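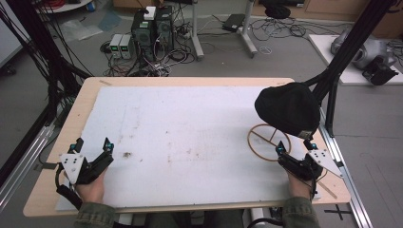

When does the Waseck sound and moving image program open, and do I need a ticket?

It opens in November at the Fujimoto building in Waseck and runs for two weeks. Entry to the exhibition rooms is free. The evening performances are ticketed, and seats are limited.

Flutine, the artist-run group that has put on small screenings in Waseck for several years, has announced the program for its next festival of film, sound and live work. The festival is called Cirnemness, and it will take over two floors of the Fujimoto building, a former dry goods warehouse near the river that has been used for studios and short-term exhibitions.

In all, 47 works will be shown. Most are single-channel videos, grouped into screening programs that repeat on a loop during opening hours. The rest are sound pieces, installations and performances, including several made for the building.

The selection was made by Kaede Murakami and Hermenegildo Bañuelos, who also wrote the notes for the printed guide. Murakami makes films and teaches editing at night. Bañuelos comes from radio, and the sound section is larger this time as a result.

"We kept being sent very good sound work and then had nowhere to put it," Bañuelos said. "The screening room is a screening room. You can't ask people to sit in there in the dark for a 40-second piece and then shuffle them out again. Upstairs at the Fujimoto there are small rooms with doors that close, so we asked for those."

The upstairs rooms were once offices. Each will hold one sound work at a time, with a bench and a pair of speakers. The works change over at the end of the first week, and visitors who want to hear everything in this section will need to come twice. The changeover list will be posted at the front desk and printed on the back page of the guide.

The ground floor will be divided by curtains into a screening room and an open hall. The hall is for installations, and the largest of these is by Riku Kamata, whose "Low Water" uses slide projectors and a recording of a drained canal lock. Kamata showed an earlier version in a school gymnasium. The new one is longer and has been rebuilt to fit between the warehouse columns.

"The columns were a problem at first and then I started putting the slides on them," Kamata said. "Some images now get split down the middle. I have left those in."

Also in the hall is a group of short animations drawn directly on film stock by Hatsue Honda. Honda has been making the drawings since she left her job as a sign painter. The festival will project them from film, and a projectionist will be on hand whenever they are running. They can't be looped in the same way as the digital works, so they will be shown at set times, in the late morning and again in the middle of the afternoon.

Four evening performances are planned, two in each week. Doors for all of them open at 7 p.m., and the performance starts half an hour later. Late arrivals will be let in only at a break, and one of the pieces has no break.

The first evening is a live score by Renji Tsuji, played alongside an unedited reel of harbor footage. Tsuji plays bowed zither and a small pump organ, and he will be joined by a percussionist for the second half. The second evening is a reading with projected text. In the second week there is a piece for voices and tape recorders, performed in the stairwell with the audience standing on the landings, and a closing program in which artists from the festival show unfinished material and talk about it.

The stairwell performance has the smallest audience of the four. There is no seating, and the piece lasts almost an hour. Flutine says anyone who can't stand for that long should get in touch before booking, as a chair can be placed on the lower landing, where the sound is good but the performers are mostly out of sight.

Cirnemness takes open submissions, and Murakami said more came in than the group had expected. There was no theme and no entry fee. Works could be any length, though anything longer than a feature had to be sent with a note about how it should be shown.

"A lot of people sent work about places they used to live," Murakami said. "We didn't ask for it. We put some of those together in one program and then spread the others around, because watching them back to back made them look more alike than they are."

The program Murakami mentioned is called "Forwarding Address" and is the longest of the video screenings. The others are shorter and can be entered at any point. A board outside the screening room will list what is playing -- the order is fixed, so visitors can plan around a particular film if they pick up a guide first.

No prizes are given. Artists whose work is shown receive a flat fee, the same for everyone, and those performing also have their travel paid. The money comes from ticket sales, a local arts grant and the sale of a cassette released by Flutine in the spring. A second cassette, with excerpts from this year's sound section, will be sold at the front desk.

The exhibition rooms open at 11 a.m. and close at 6 p.m., and on performance evenings the hall stays open until the doors are called. The street entrance has three steps. Step-free access is through the loading door on the river side, where there is a bell. The freight elevator to the upper floor is run by staff, so visitors who need it should ask at the desk.

Some of the installations use flashing light, and these are marked in the guide and on the curtain outside. The sound rooms have volume limits, apart from one work that is meant to be heard loud. Ear protection will be handed out for that room.

Tickets for the evenings can be booked through Flutine or bought at the front desk during opening hours. Any seats not picked up 10 minutes before the start will be released to people waiting. A pass covering all the evening performances is also available, but it does not hold a place for the stairwell piece, which has to be booked separately.

The printed guide is free and will be in the Waseck library and at the Fujimoto building from the week before the opening. Street parking near the building is limited in the evening. The nearest bus stop is on the bridge, and the walk from there follows the river path to the loading door.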